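Murkuseo shared laundry and utility room, Brimside building
Walk-through, 13/09/2024
Form kept in the Pacheco binder, second tab

Mark each line OK, FIX or N/A. Comments go under the line they belong to.

## Floor and exits

- [x] Walkway clear to both doors - OK
- [x] Mats flat, no curled corners - OK
- [ ] Floor drain cover seated - FIX
 - Cover rocks when stepped on. One screw is missing. Put a cone over it until it's done.
- [x] Exit sign lit - OK

## Electrical

- [x] Outlets near the sink have working test buttons - OK
 - Pressed and reset all of them.
- [ ] Cords off the floor - FIX
 - The iron cord was hanging down behind the folding table. Wound it up and moved the iron to the shelf. Needs a hook.
- [x] Panel door closes, nothing stored in front - OK

## Washers and dryers

- [x] Hoses dry, no bulges - OK
- [ ] Lint screens clean - FIX
 - Dryer 2 had a thick layer. Cleaned on the spot. The sign asking people to do this has faded and should be reprinted.
- [x] Dryer vent flap opens outside - OK
- [x] Doors latch - OK
 - Washer 2 latches but takes a push. Same as last time, no worse.

## Chemicals and shelves

- [x] Bottles labeled and capped - OK
- [x] Bleach stored apart from other cleaners - OK
- [ ] Heavy items on lower shelves - FIX
 - Two full detergent tubs were on the top shelf again. Moved down.
- [x] Shelf brackets tight - OK
- [x] Wudeo spill kit sealed and in place - OK

## Baskets and small containers

Check by hand as well as by eye. Run a thumb along the rim and the slots, and look at the bottom edge, where they tend to split first.

- [x] No cracked ribs or sharp edges - OK
- [x] Nothing caught in slots or holes - OK
- [ ] Baskets put away after use - FIX
 - Several left on the floor by the dryers, in the walkway for anyone carrying a load. Stacked them under the table.
- [x] Broken ones removed - OK
 - Threw out one with a split handle.

## Water and temperature

- [x] Sink faucet shuts off fully - OK
- [ ] Hot water at sink - FIX
 - Read about 162 on the probe, too hot for a hand sink. Turn the mixing valve down and test again. Tape a warning on the faucet until then - the old one fell off.

## Follow-up

Drain cover and hot water come first. The hook and the sign can wait for the next supply order. Full walk-through again in December, using this same form. White slotted baskets get checked along the bottom rim with the rest.

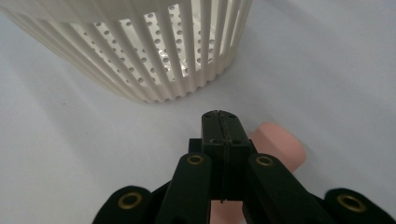
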